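Pre-run checklist: Kuvden perception build, hand-held gripper, July
Filled in by Abenezer Gudeta
Build 1415, config branch Trovon

1. Time sync between camera and width log
Pass. Offset stayed under the 33 ms limit on every clip I opened. I would still like to see the limit justified somewhere. It was copied from the Plustura settings.

2. Jaw-closed reading
Pass, with comment. The software reports "closed" when the tips touch. There can still be a hairline gap lower down the seam, so please stop calling this value "full contact" in the logs.

3. Jaws clear of debris
Fail. A tiny white scrap is sitting at the base of the seam. The mask treats everything inside the jaw outline as gripper, so the planner will never hear of it. Clean before the next run and note the time.

4. Tracking on plain backgrounds
Not accepted. The release note says pose tracking "copes with low texture". Frame 878 is the sort of view I mean: pale sheet, a long crease, a fainter fold beside it, and very little else to hold on to. The tracker gave it a confidence of 47 and carried on. I don't know what that number is out of and neither does the manual. 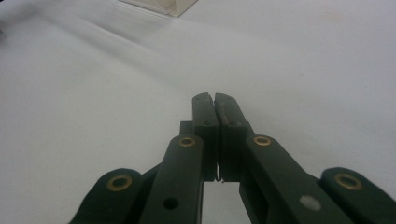

5. Transparent objects
Open. In the same frame there is a clear corner at the top, acrylic or glass, with a thin grey reflection along its lower edge. The detector returned nothing. Jemal's test set has no clear items in it, so a good score there tells us little.

6. Gripper mask
Pass for the jaws. Query for the links: the white showing through between them is being masked out as plastic. Small areas, but they are background and should be scored as background.

7. Replay from log
Not checked. The replay tool would not load the Trovon config.

Result: hold. Items 3, 4 and 5 to be repeated on the same build, with no threshold changes in between.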